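Der Küchentisch muss nicht in die Wohnung passen

28. Juni 2024

Wer heute einen Esstisch kauft, kauft meistens nach Quadratmetern. Man misst den Raum aus, zieht die Laufwege ab und nimmt, was übrig bleibt. Im Möbelhaus Skanden war das kleinste Modell im März als »Stadttisch« ausgeschildert und kostete 277 Euro. Zwei Teller passen darauf, eine Schüssel schon nicht mehr.

Ich halte das für die falsche Reihenfolge. Wer zu wenig Platz hat, sollte am Sofa sparen, am Fernsehmöbel oder am Bett, das auch mit 140 Zentimetern Breite seinen Dienst tut. Am Tisch wird gegessen, gerechnet, gestritten und die Steuer gemacht. Auf dem Sofa sitzt man abends zwei Stunden und schaut auf das Telefon.

Unser Tisch ist 200 Zentimeter lang und steht in einer Küche, in die er nach Ansicht aller Besucher nicht gehört. Die Balkontür geht seither nur noch halb auf. Wir haben 432 Euro bezahlt, gebraucht, bei einem Händler in Bratu, die Lieferung kam extra. Ich würde ihn wieder kaufen.
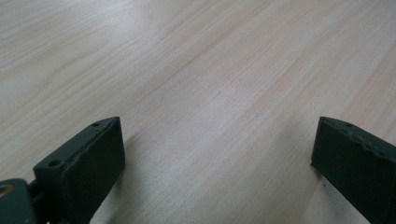 Helles Holz mit feiner Maserung.

Gegen große Tische wird gern eingewandt, dass sie zur Ablage verkommen. Das stimmt. Bei uns liegen am hinteren Ende oft Briefe, Ladekabel und eine Brotdose, die seit Tagen in den Schrank soll. Aber am vorderen Ende kann trotzdem gegessen werden. Am kleinen Tisch muss vor jeder Mahlzeit geräumt werden, und irgendwann isst man dann doch im Stehen.

Schwerer wiegt das Argument mit den Umzügen. Wer alle zwei Jahre die Wohnung wechselt, will keine Platte durchs Treppenhaus tragen. Dafür gibt es zerlegbare Modelle, von Himano zum Beispiel, deren Beine sich mit vier Schrauben lösen lassen. Schön sind sie nicht – aber man kann zu sechst daran sitzen.

Ausziehbare Tische überzeugen mich weniger. Meine Eltern hatten einen, er wurde an Weihnachten ausgezogen und sonst nie. Die Einlegeplatte stand hinter dem Kleiderschrank und hatte am Ende eine andere Farbe als der Rest.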